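28 October 2020

Day two of the Pitik trial licence. Installed the Pimeo kitchen pack this morning. Download was 3,902 MB, which filled the small drive, so I moved the old logs off and started again. Second attempt went through. The licence key has to be typed by hand, paste does not work in that window.

Pitik is the simulator and Pimeo is the asset pack, sold separately. The pack has counters, utensils, dishes and food shapes, plus a random placement tool. The salesperson's email says 3,000 layouts are possible. I have no way to check that and don't need to. What I need is a wrist view good enough to test our grasp planner before we pay for bench time at Zadari.

Ran 20 layouts before lunch with the two-finger gripper, default lighting, top-down approach. Default counter is a dark brown marble with heavy white veining. It is a hard background. The edge detector picks up the veins as object edges, worst where they run thick and bright. I could swap it for plain grey but will leave it for now. If the planner copes with this one it should cope with most kitchens.
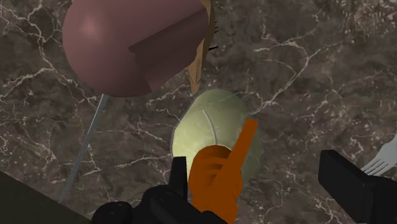
Spent the afternoon on collision shapes. The manual says each utensil has a simple hull and a detailed hull, and the simple one is on by default. With the simple hull anything with a bowl or a curve is treated as a solid lump, and the fingers stop short of the surface. Switched to detailed. Contact looks right, but the step rate drops to 39 per second on this machine. Tolerable for checking, too slow for batches.

Other notes:

Soft shadows are weak even at the high setting. Depth from the simulated camera is clean, too clean, so noise will have to be added on our side.

Some meshes are coarse. Flat facets show up close and the surface normals jump between them. The planner does not like that.

Friction values are in a text file and easy to edit. Good.

Finger width can be changed but finger length cannot. Sent a question to support, no answer by five.

Compared with the Rajput kit we tried in August, setup is quicker and the file formats are saner. Rajput had better meshes and a worse price. Neither one handles cloth in a way I would trust.

Tomorrow – grey counter, same seeds, detailed hulls, then compare the false edges. Also find out if the trial stops exports after a set number of runs. The licence text is vague on it.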